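Skerkunum Shared Workroom – Minutes of the General Meeting
Sunday, September 22, 2024, at the long table, Atard building 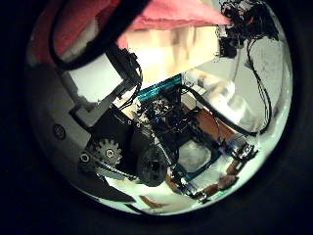 Welcome and apologies

Elsa Haugen took the chair and thanked everyone for giving up a sunny afternoon, particularly those who had come straight from the markets with their shopping still in the car. Apologies were received from the Joly group, who were away at the coast and sent their love, along with a jar of lemon butter which was opened under general business and much admired.

Minutes of the last meeting

The minutes of the May meeting were read and accepted, with one correction: the kettle was donated, and was never paid for out of the tea money. The secretary is sorry for the mistake and for any awkwardness it caused at the sink.

Cloth and fabric

A long and very good-natured discussion was had on the pink cloth, which has its admirers and its doubters. Elsa spoke in favour of keeping it, saying that the salmon colour cheers her up on grey mornings. It was put to the meeting that cloth left out in strong light will go on fading, and there was a suggestion of having the fabric dyed a darker colour. After some to and fro it was agreed to leave the colour alone until the summer, and to keep the spare lengths folded on the second shelf with the selvedge facing out so that people can find what they're after.

Members are also reminded that good scissors are for fabric only. The secretary has been asked to write this in every set of minutes until it takes.

Cables and leads

Several members raised the matter of leads, and it was generally felt that black ones are the worst for getting into a tangle and the hardest to tell apart. Coloured tape will be bought from Onodar and everyone is asked to label both ends before the next meeting. Loops should be loose – please don't wind anything tightly around your elbow, however your father taught you to do it.

Small parts

Screws and little connectors are to go back in the lidded tins at the end of the day. Elsa has kindly offered to relabel the tins, as the old labels have gone soft and two of them say "misc".

Money

The tidy-up fund stands at nearly $2,000, following a cake stall that brought in $396. Hearty thanks to all the bakers, and to whoever made the passionfruit slice and left no name on the plate. It was moved and carried that new shelving come out of the fund, with Elsa to get 2 quotes.

General business

The back window is sticking again. The meeting preferred a bit of candle wax on the runners to another coat of paint, and somebody will bring a stub from home.

There was a request for softer chairs. It was received with real sympathy and held over.

Actions

Elsa – quotes for shelving, new labels for the tins
Secretary – tape from Onodar, thank-you card to the Joly group
Everyone – label your leads, take home your empty cake plates

The meeting closed at ten past four and tea was poured.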